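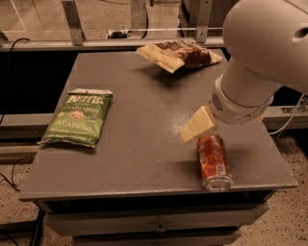

Progress Report No. 17, page 3

The snack table at Kuvura

Dear Arif,

You asked how the afternoon snack table is coming along, and I'm happy to say it has become everyone's favorite corner of the building (mine too, I'm afraid, as my lunch habits will show). Your grant of $2,000 has carried us through to December with $103 still in hand, and the receipts are in the folder Rokeya Ekanayake sent over.

The gray table against the railing has stayed where we first put it. We did try it by the door for a while, but people bunched up there with their coats on, and it was no fun for anyone coming in with a stroller. By the railing there's room to stand and chat, and that was the whole idea when we first wrote to you!

As for what goes on it, salty things win by a mile. The Kettle Brand jalapeño chips were a gamble, as I thought they would be too hot for most of our crowd, and now I get asked for them by name. Cans of soda go nearly as fast. They do like to end up on their sides, so we'd like to buy a shallow tray with a lip, and Rokeya has found one for $13.

We are still short on fruit. Akanda, the grocer on the corner, has offered us a weekly box at cost, and I'd love to say yes if you're comfortable with moving a little money over from the drinks line. We also need a second trash can at the far end of the table, where the empty bags pile up by four o'clock.

Do come by some afternoon and see us. The next set of receipts will follow with the January report.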